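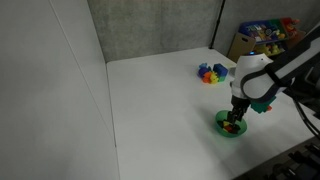

The arm at the sorting table, with the green bowl.

Small pieces and tired hands
07/01/2026

I have worked at Unport for 3 years, in the room where we sort used toys before they go back to the nurseries. Until last March all the sorting was by hand. Now there is an arm at one of the tables, and friends ask me if I am afraid for my job. I will try to answer slowly, as my English is better when I am slow.

The task sounds easy. Toys come in mixed, and each one must go to the right bowl or bin. A person can do 300 in a morning, but by the end the neck is stiff and the eyes jump over things. My colleague Prasert Kamolrat did it for longer than any of us, and he has pain in his thumb from it, also at home when he opens a jar.

The arm is slower than Prasert. It goes down to a bowl, closes its fingers, and sometimes comes up with nothing and tries again. In the first weeks we stood and watched it like people watch a kettle. Somebody named it Utia, and the name stayed, though our manager Kittipong Boonchu still writes "the unit" in his messages.

What has changed for me is mostly the shape of the day. Before, I sorted for the whole shift. Now I put out the toys, check what the arm has done, and write down the mistakes on a sheet. It likes blocks. Soft things with strange shapes it does not like so much. I have 2 breaks, same as before, but I talk less with the others, and this I did not expect. When four people sort at one table they talk about everything, cooking, children, the bus. When you watch a machine you become quiet.

Prasert has moved to repairs and he says his hand is better. Siriwan, who sat beside me, was offered the same and did not want it. She left in autumn. The company did not send her away, but I think she would be here if the table was like before. I told this to Kittipong and he listened, and he agreed that one table will stay for hand sorting. I hope he keeps to it.

So am I afraid? A little, on some days. I would like that they ask us earlier next time. We had a meeting of 21 minutes about the arm, and most of it was about where to put the cables.

Next month I go to the other building, Tralerlow, to show the people there how we fill in the mistakes sheet. I have never taught anything before. I am practising the words in the kitchen.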